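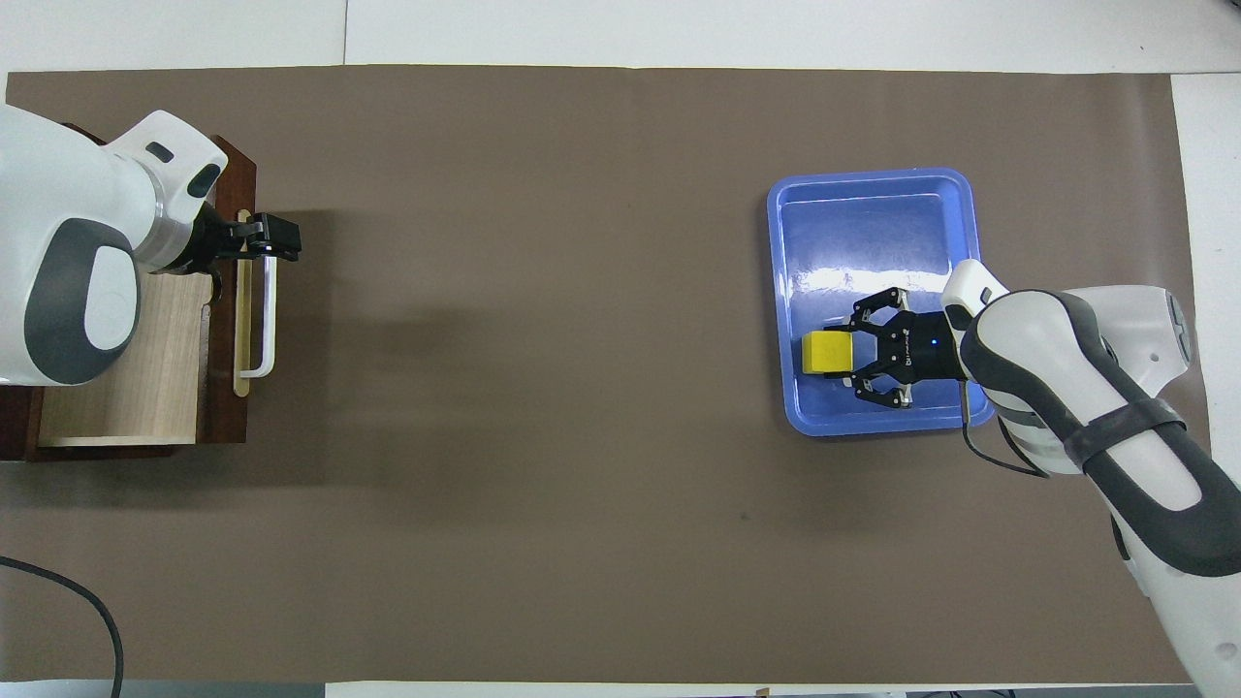

7. Setting Up a Two-Arm Task in Druder

This section assumes that both arms are powered, both grippers answer to the panel, and you have finished the joint check in Section 6. If you skipped the joint check, go back and do it. We can wait.

The task used throughout is called drawer_and_cube. One arm opens a small drawer while the other holds a cube over a tray until it is told what to do next. The planner finds it harder than it looks, mostly on account of the drawer.

7.1 Load the workspace

1. Open Druder and choose Workspace > Load. Pick drawer_and_cube from the Sellitz starter set.

2. Wait for the status line to read SCENE READY. On a first load this can take long enough to make you doubt yourself. Do not press Load again. Druder will cheerfully load a second copy on top of the first, and the planner will then refuse to move through a cabinet that exists twice.

3. In the left-hand list, check that you have one cabinet, one tray, one cube and one mat. The mat is listed as a surface and has no collision shape of its own. The tabletop under it does.

4. Set arm names. The defaults are arm_0 and arm_1, assigned by whichever controller woke up first this morning. Rename them left and right, then tick Lock Names.

Note: Left and right are as seen by the head camera. If you stand on the other side of the table to work, they are still as seen by the head camera. Most support requests about "swapped arms" end here.

7.2 Register the objects

Bametti, the perception module, finds each object and hands its pose to the planner. It runs once when you press Register and again whenever an arm finishes a move.

1. Send both arms to HOME so they are out of the camera's view.

2. Press Register All. Each object gets an outline in the preview: green for accepted, amber for unsure, red for not found.

3. Click the tray and check that the outline follows the rim. A glossy tray floor throws back a bright band of light, and Bametti will sometimes decide that the band is an edge and that you own a much shorter tray. If so, open Tray > Masking and turn on Ignore Highlights.

4. Click the drawer handle. The outline should be a thin upright loop standing off the drawer front. If Bametti has outlined the whole cabinet instead, draw a box around the handle and press Refine.

5. Press Save Poses.

Caution: Do not nudge the cabinet after saving. The software has no opinion about your intentions and will reach for the place where the handle used to be.

7.3 Set the approach for the drawer

The left gripper meets the handle from above with its fingers pointing away from its own base, so the fingers have to close around a thin rod without the wrist resting on the cabinet.

1. Select left, then Skills > Pull Handle.

2. Set Approach to Hover Then Close. The arm will stop with its fingers open near the handle and wait for a fresh pose from Bametti before it commits.

3. Set Finger Opening to Narrow. Wide is tempting, and it works very well for hitting the cabinet.

4. Drag the blue arrow in the preview until it points along the direction the drawer slides. Druder guesses this from the drawer front, and guesses correctly unless the cabinet has been turned since the last session.

5. Set Pull Mode to Compliant. In this mode the controller lets the hand drift a little sideways as it pulls, which a real drawer requires. Stiff is for drawers in simulation, where the rails are perfect and the humidity is always fine.

Note: The field marked Max Steps limits how long the controller keeps trying. It ships at 1,000. Raising it does not make a stuck drawer less stuck.

7.4 Set the hold for the cube

1. Select right, then Skills > Grasp And Hold.

2. Choose the cube as target and Inside Tray as region. The planner now knows it may go below the rim, and will stop complaining about it.

3. Set Lift Height to Low. The cube should hang just over the tray floor while the other arm works. If it slips, it has very little distance in which to become interesting.

4. Under Cable Margin, leave the check box on. The margin adds space around the wrist for the cable loop, which the arm model does not include. Turning this off gives you shorter paths and, in due course, a snagged cable.

5. Set After Grasp to Wait For Signal, and choose left.done as the signal. Check the spelling if you type it by hand. An arm waiting for left.dome will wait with great dignity until you close the program.

7.5 Plan both arms together

1. Tick both arms in the planner panel and press Plan Joint.

2. Watch the preview all the way through at least once at half speed. The two ghost arms should never share the middle of the mat. There is plenty of open surface there, and the planner likes to use it for both arms at the same time if you let it.

3. If the paths cross, set Priority to left and plan again. The right arm will now hold its pose until the left has gone by.

4. When you are happy, press Arm, then Run. Keep a hand on the stop button.

Caution: Stop halts both arms where they are. It does not open the grippers. Before you reach in to tidy up, press Release on each arm separately and confirm that it reads IDLE.

7.6 If it does not work

Error 536, "handle pose stale". Bametti did not return a new pose during the hover. Usually the left arm is blocking its own view of the handle. Raise Hover Distance by one notch and run again.

Planner returns an empty path. Look for a doubled cabinet (see 7.1). Then check that the right arm has Inside Tray selected as its region.

The left arm pulls and the drawer stays shut. Check the blue arrow. If the arrow is correct, open the drawer by hand once, close it, and register again.

Right arm drops the cube at the start of the pull. You have After Grasp set to Release, which was the default up to version 2. Old task files keep the old setting, even if you have since updated everything else.

Status line reads CARHUAMACA OFFLINE. Carhuamaca is the logging service. The arms will run perfectly well without it and you will have no record that they did. Restart it from Tools > Services before your next run.

To save the working setup, choose Task > Save As and give it a name other than "final".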